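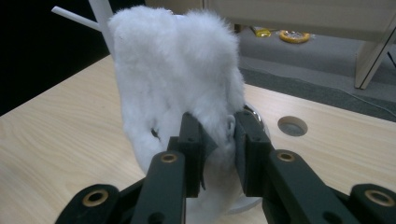
Marjorie Sowerby has sat on 44 university appointment panels and says she can usually tell by the first coffee break who is going to get the job.

“It’s the one who reminds the chair of himself at 38,” she said. “Then we spend the afternoon finding reasons.”

The retired chemistry professor was speaking at the launch of the Porel scheme, under which universities will be asked to remove names, ages and career gaps from applications for senior lectureships and chairs. Stakau, the consultancy running it, says that 98 per cent of staff who tried the system in a pilot found it “fair or very fair”.

That figure deserves a second look. It comes from a survey of people who had already agreed to take part, and those who dropped out were not asked. Stakau would not say how many that was. Nor would it say how many women were promoted during the pilot, which would seem to be the point.

Sowerby supports the scheme, up to a point. She doubts that hiding a name does much good in a field where everyone knows everyone’s work. “Give me a list of publications and I’ll give you the name in two minutes,” she said. “So will anyone else on the panel.”

She is more worried about what happens before anyone applies. At her old department, she said, women carried most of the pastoral work and first-year teaching, neither of which counted for much when chairs were handed out. Porel leaves those rules as they are.

The fee may also raise eyebrows. Each university will pay about £65,000 a year for the software, known as Guvow, with training charged on top. One union branch officer at the launch asked whether the same money might be better spent on childcare places. She was told the question would be “taken away and looked at”.

Ana Henríquez, who leads the project for Stakau, said critics should give it time. “Culture doesn’t change overnight,” she said.

Only 2 universities have signed up so far. The first panels using the system are due to meet in September, and no date has been set for publishing results.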